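Como separar argolas de chaveiro que ficaram presas umas nas outras?

Categoria: Casa e organização > Pequenos consertos
2.051 visualizações

Esperanza Blackwood
7 de setembro de 2019

Boa tarde. Juntei num molho só as chaves de casa, as da casa da minha mãe e as do depósito, cada grupo na sua argola. Com o tempo as argolas foram passando umas por dentro das outras e agora não sei mais qual segura o quê. Preciso devolver as chaves do depósito e não consigo soltar essa parte sem desmontar tudo. Já quebrei uma unha tentando abrir com a mão.

São daquelas argolas comuns de aço, de duas voltas. Existe algum jeito de abrir sem entortar? E vale a pena guardar as mesmas ou é melhor comprar novas?

Marcador_de_Livro
Melhor resposta – escolhida por quem perguntou

Dá para abrir sem estragar. O erro mais comum é puxar as argolas para os lados. Assim elas só apertam mais e a volta de fora pode abrir de vez, e aí não fecha direito depois.

Antes de mexer, ponha o molho em cima de um pano claro e espalhe as argolas até enxergar por onde cada uma passa. Faça na ordem:

1. Escolha a argola que vai ficar como principal. Normalmente é a maior. As outras saem dela, e ela não precisa ser aberta à força em nenhum momento.

No molho da foto são quatro argolas prateadas ligadas entre si. A maior fica no meio, por cima de uma menor, e uma fina, à esquerda, faz a ligação dela com o chaveiro azul. Num caso assim eu começaria pela fina e deixaria a grande por último. 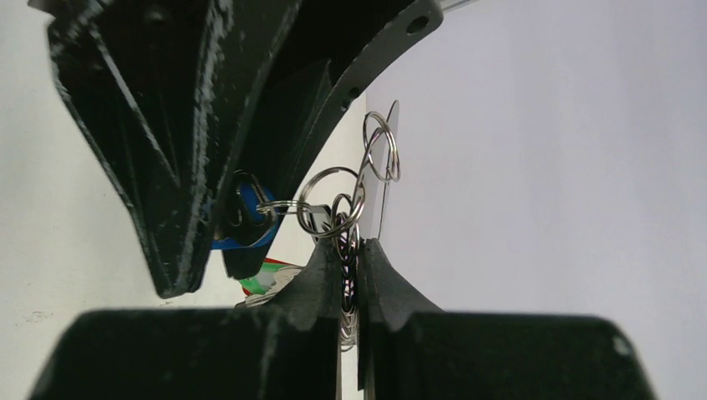
2. Ache a ponta do arame. Passe a unha pela lateral da argola até sentir o degrau. É ali que ela abre, em nenhum outro lugar.

3. Enfie alguma coisa fina no degrau. Um extrator de grampos serve muito bem: os dentes entram entre as duas voltas e mantêm a abertura enquanto você trabalha. Também serve a ponta de uma lixa de unha de metal. Faca eu não recomendo, escapa fácil.

4. Encoste a argola que quer soltar na abertura e vá girando até ela dar a volta completa. Se travar no meio, volte um pouco e tente de novo, sem puxar.

5. Depois de soltar, confira se as duas voltas encostam uma na outra. Se ficou uma fresta, aperte com um alicate, com um pedaço de pano no meio para não riscar.

Para não embolar de novo, eu uso uma argola grande e penduro nela uma pequena para cada grupo de chaves. Nunca passo uma pequena dentro de outra pequena.

tonho_ferragens

Compra nova, é barato. Na loja de ferragens vende saquinho. Essas antigas ficam frouxas e um dia você perde a chave na rua. Aconteceu comigo em junho.

Lia Monteiro

Concordo com a primeira resposta, só acrescento duas coisas.

Se você tira e põe chaves com frequência, troque a ligação com o depósito por um mosquetão pequeno. Eu uso um da Vekico – abre com o polegar e até agora não soltou sozinho. Os muito leves, de alumínio colorido, eu deixaria só para coisa sem importância.

E antes de desmontar, marque as chaves. Um pingo de esmalte de cor diferente em cada grupo resolve. Eu desmontei um molho sem marcar e passei a tarde testando chave em cadeado.

Esperanza Blackwood

Consegui com o extrator de grampos. Duas saíram sem problema, a terceira ficou com uma fresta e vou trocar. As chaves do depósito já estão separadas. Obrigada a todos.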